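Jellambridge Pink Bedspread, Faint Floral Print

I do all my folding on mine, white clothes included, and the pink is pale enough that I never worry about the light stuff.

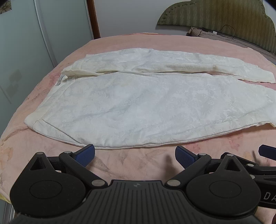 Valquíria Fagundes wrote to ask if it shrinks, because her last one came out too short for the bed. Mine's been through the wash 10 times and still hangs down over the side - no complaints! Cool water, low heat, and shake it out before you put it back on. Ships from our Clullell shop, usually in October for the next batch.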